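Right, so the kitchen is painted! Well, three walls of it are, and the fourth is hiding behind the fridge where it can wait until December as far as I'm concerned.

I started on 28th November with two tins from Stilen in a shade called Zallside, which looked like a soft buttery cream on the little card and went on like custard. I stood there with the roller dripping on my sock and very nearly cried. Then it dried (overnight, with the window open, I was freezing) and by breakfast it had calmed right down and now I love it. My sister still says custard. She can bring her own biscuits next time.

If you're tempted, do buy decent masking tape. I used the cheap stuff along the skirting and it took little flakes of the old gloss off with it, so that was another evening on my knees with a tiny brush and a podcast about shipwrecks. The whole lot came to £33 in extras, mostly sandpaper and snacks.

I've also gone a bit mad for colour everywhere else now. Mint green and pink together, for instance, which I'd have run a mile from a year ago! Give me that over grey any day. I even had a look at the curtains in Ríos, but they wanted ten weeks for delivery, so the old blind is staying up for now, wonky cord and all. 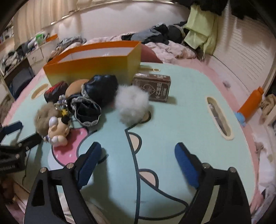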